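How to Judge Whether a Robot Arm Is Ready for a Household Chore

Purpose of this guide

Many organizations now ask whether a robot arm can take over simple chores such as clearing a table, sorting dishes, or putting away small items. The answer depends on the chore, the room, and the amount of help a person is expected to give. This guide sets out a method for testing one chore, table clearing, and for recording the results in a form that others can read and compare.

The guide was prepared by the Evance training office for staff of care homes, school kitchens, and small workshops. Readers do not need a background in engineering. They do need access to an arm that has already been installed and checked by its supplier, along with a person trained to stop it.

The same method can be used for other chores with few changes. Notes on laundry and on parts sorting appear near the end.

Before you begin

Read the supplier's safety instructions in full. Nothing in this guide replaces them. Confirm that the emergency stop works, that everyone in the room knows where it is, and that one person has been named as the operator for the whole session.

You will need:

A table that does not rock when pressed at the corners
A plain cloth that can be fastened at the edges
A set of light plastic plates and cups in several colors
A bin or tray to receive the cleared items
A printed record sheet and a pen
A clock or timer visible to the operator

Toy dishes are suitable for first tests. They are light, they do not break, and their strong colors make it easy to write down which item was involved in a failure. They are also easier than real dishes in nearly every respect, and a good score with toys should never be reported as a good score with tableware.

Allow a full morning for a first session. Staff who have carried out the test before can usually complete it in two hours.

Step 1. Define the chore in one sentence

Write down what the machine is expected to do, where the work starts, and where it ends. A suitable sentence would be: "Starting from a table set with plates and cups, move every item into the tray without dropping any item on the floor."

Avoid words such as "tidy" or "clean up." Two observers will read them differently, and the scores will drift apart. If the plates must be stacked by size, say so. If the cups may lie on their sides in the tray, say that as well.

Decide at this point whether a person may help. There are three common arrangements. In the first, a person guides the arm throughout. In the second, the arm works alone and a person steps in when it stops. In the third, the arm works alone and any human contact ends the trial. Choose one and keep to it for the whole session. Results from different arrangements must be kept on separate sheets.

Step 2. Prepare the table

Fasten the cloth so that it lies flat. A loose cloth can move when a plate is dragged, and the failure that follows belongs to the cloth as much as to the machine. Choose a cloth color that stands apart from the dishes.

Check the lighting from the height at which the camera will be mounted. Glossy plastic returns a bright spot under ceiling lights, and some systems read such a spot as an edge or a separate object. Do not remove every reflection, since ordinary kitchens have them. Record the lighting you used and keep it the same from trial to trial.

Route cables away from the area where people will stand. Mark the reach of the arm on the floor with tape.

Step 3. Set out the items

Prepare at least two layouts. The first should be easy, with clear space on every side of each item. The second should be closer to real use, with cups standing near plates and with some items close to the table's edge. Mixed layouts are where most systems begin to struggle. A gripper that closes neatly on a cup standing alone may strike its neighbor when two are close together.

Pay attention to the difference between plates and cups. A cup offers a rim and a wall, and most two-finger grippers can hold one or the other. A plate lying flat offers very little. The gripper must either get one finger beneath the rim, slide the plate toward the edge of the table, or use suction. Ask the supplier which method the arm uses before the session begins, and make a note of it.

Consider also what the arm itself hides. When it reaches low over the table, its own housing may cover an item from an overhead camera. The system should remember that the item is there. Many do not.
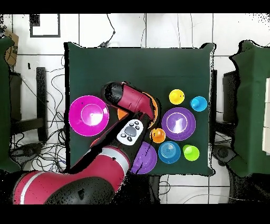 Step 4. Run the trials

Run 40 trials for each layout. Fewer than this will give a score that changes a great deal from one day to the next. Return every item to its marked starting place before each trial.

The operator should start the timer when the arm first moves and stop it when the arm has returned to rest. A second person should fill in the record sheet. The operator should not do both.

For each trial, record the following:

Whether every item reached the tray
Which item failed first, if any
Whether the item was missed, dropped, tipped over, or pushed out of reach
The number of times a person stepped in
The total time

Do not repeat a trial because the result seemed unlucky. Unlucky results are part of the score. A trial may be set aside only when something outside the chore interrupted it, such as a power failure, and the reason must be written on the sheet.

Step 5. Change one condition at a time

When the base trials are finished, make one change and run a shorter set. Useful changes include turning the table a quarter turn, switching to a different cloth, closing the blinds, or adding one item the system has not handled before.

This step gives the clearest picture of readiness. A system trained on a narrow set of examples may do very well on the table it knows and fail once the plates are moved a hand's width. At the Dekum site, an arm that cleared the easy layout without help in most trials needed a person in more than half of them after the table was turned. No item had been changed.

Step 6. Score the session

Use three figures and report all of them together.

Completion rate is the share of trials in which every item reached the tray under the rules chosen in Step 1.

Help rate is the average number of times a person stepped in per trial.

Chore time is the average time for a completed trial, including any time spent waiting for a person.

A completion rate given without the help rate is of little use to a manager. An arm that finishes every table but calls for assistance each time has not released anyone for other work.

Compare the chore time with that of a person doing the same work at a normal pace. In the most recent round at the Romalura kitchen, the arm took an average of 147 seconds to clear the mixed layout. A member of the kitchen staff cleared it in 7. The gap will matter a great deal during a lunch service and much less overnight, when the room is closed. Reports should state the hours in which the machine would be used.

Reading the results

A high completion rate on the easy layout alone shows that the arm, the camera, and the gripper work together. It does not show that the chore can be handed over.

A high completion rate on both layouts, with a low help rate, suggests that a supervised trial in a working room may be considered. Supervised means that a trained person is present and free to act.

A sharp fall after one condition is changed suggests that more training examples are needed. Return the record sheets to the supplier, sorted by type of failure. Sheets that name the item, its place on the table, and the kind of failure are far more helpful than a general remark that performance was poor.

In our experience to date, machines of this kind can perform parts of a household chore under steady conditions. Wet dishes, leftover food, thin glass, and people reaching across the table remain difficult, and table clearing in an occupied dining room should continue to be assigned to staff.

Adapting the method to other chores

Laundry. Replace the dishes with towels of one size. Score picking up, spreading, and folding as separate chores, because a system may manage the first and fail the others. Soft items change shape each time they are handled, so starting places cannot be marked exactly. Drop each towel from the same height instead.

Parts sorting. Shop-floor trials may use the same record sheet. The Qureshi workshop added a column for parts placed in the wrong bin, and we recommend that others do the same. A misplaced part may cost more than a dropped one if it is not found until assembly.

Shelving. Mark the shelf positions and record whether items already on the shelf were moved. Begin with empty shelves and add items in later sets.

Keeping records

Keep the completed sheets with the software version in use on the day of the session. Suppliers update their systems often, and results from an earlier version should not be quoted for a later one. Repeat the full test after any change to the gripper, the camera position, or the software.

This guide is reviewed each July. Sites that use the method are asked to send a copy of their summary sheet to the Evance training office before the review begins.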